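Wrist joint drifting on the Cleltier arm

rinordale_tech
The wrist is off by a few mm after 200 cycles at the upper cabinet. I re-zeroed it in December and it came back. Payload is set to 600 g.

bolt_bin
Check the mounting bolts first. Ours needed retorquing after 30 hours. 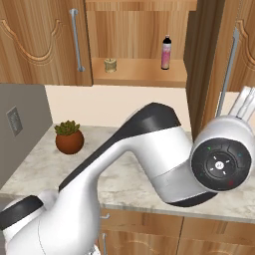
Then run the same path at half speed and compare.

gmk4
Disagree, bolts don't drift slowly. I'd redo the tool center point with 4 poses.

rinordale_tech
Will do the bolts tonight, then the TCP.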